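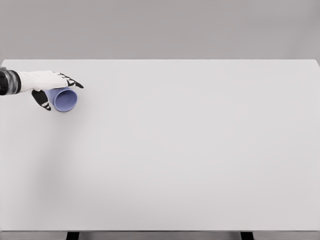
Lesego Ngcobo told me I should put the pay at the top, so people don't have to dig for it. Fair enough! It's $22.15 an hour, 2 evenings a week plus every other weekend morning, starting in October and running through the end of spring. There's no benefits package and I'm not going to dress that up. You do get paid for the full shift even when we close early for snow.

OK, now the rest of it. I run the Wendwood Tool and Seed Library, which lives in the old feed store on Gallagher Street in Skellmont, and I need a desk and bench assistant. If you've never been in, we lend out things people need a couple of times a year and don't want to store (post hole diggers, tile saws, canning kettles, carpet stretchers, that one very long ladder everybody wants in gutter season) and we give out garden seed in the spring and take it back in the fall. We've got over 2000 items on the shelves now, which is a lot more than when I started and was basically lending my dad's wrenches out of a card catalog drawer.

The job is about half desk and half bench. At the desk you check things out and check things in, sign up new members, answer the phone, and talk to people. There's a lot of talking. Somebody comes in for a drill and wants to tell you about the whole bathroom, and I'd like you to be the kind of person who wants to hear about the bathroom, at least for a few minutes. You'll also be the one who has to say the pressure washer is three weeks overdue and ask very nicely when it's coming home.

On the bench side, you look over what comes back. Clean it, oil it, sharpen it if it needs sharpening, coil the cords properly (over-under, I will show you, I'm a little bit of a crank about this), test anything with a motor, and set aside whatever needs real repair. I do the real repairs with a retired millwright named Otis on the first weekend of the month, and you're welcome to stay for those and learn, paid, but it isn't required.

From October until the holidays there's also seed cleaning. Paper bags of dried bean pods, lettuce heads, squash seed stuck together in clumps, all of it has to be threshed or rinsed or sieved and then put into envelopes with a label somebody can read. It's slow and dusty. I love it, and I've had helpers who hated it so much they traded me for bathroom duty. If you have bad asthma, please tell me and we'll work out something else for you during those weeks.

What I'm hoping for in a person: you show up on time, you're patient, you can lift 40 pounds off the floor, and you'll ask before you guess when it comes to anything with a blade. You don't have to be handy yet. My best hire so far had never held a chisel and came from a shoe store. Spanish would be a huge help, and so would any experience with small engines, since I am only so-so with carburetors. You do need to be 18 or older on account of the saws, and my insurance people won't budge on that.

You don't need a college degree. You don't need a car either, the number 9 bus stops right across from us and the last one leaves a while after we lock up. Bikes can come inside.

A few practical things that people have asked me on the phone this week:

The evening shifts are 4:30 to 8:30. Which evenings is up for discussion, I can flex around school or another job as long as it stays the same from week to week.

The building is heated, sort of. The front is cozy and the back is a wear-your-hat situation from Thanksgiving on. There's one step at the front door and a ramp on the alley side, and the desk can be worked sitting down.

Training is your first four shifts and I'm there for all of them. After that you'll be on your own some evenings, with me on the phone and ten minutes away.

Yes, staff can borrow anything for free. Yes, including the cider press, but you have to get on the list like everybody else!

And no, this isn't the same as the position at the Drikley branch. That one is a summer job with the seed garden, and it's already filled. If you applied for it and didn't get it, please do apply for this one, I kept all the letters and I remember a few of you.

To apply, send me a note. It can be an email to desk@wendwoodlibrary.example or a piece of paper through the mail slot, I honestly like the paper ones. Tell me your name, how to reach you, which evenings you could do, and something you've fixed or grown or tried to. If it didn't work, that's fine, I'd like to hear what you think went wrong. A resume is OK but I won't miss it. Please don't pay anybody to write you a cover letter.

I'll be reading notes as they come in and calling people for a visit, which is an hour with me on the floor, looking around and cleaning a few returns together so you can see if you can stand it (and me). We pay for that hour too. Two references after that, and they can be anyone who's seen you work, a coach or a neighbor you mow for is fine.

If you want to poke around before you decide, come by when we're open and ask for me at the desk. I'm usually in the back with the mowers, so they may have to yell.

Posted 8/8/22. I'll take the notice down when the spot is filled, so if you can still read it, we're still looking.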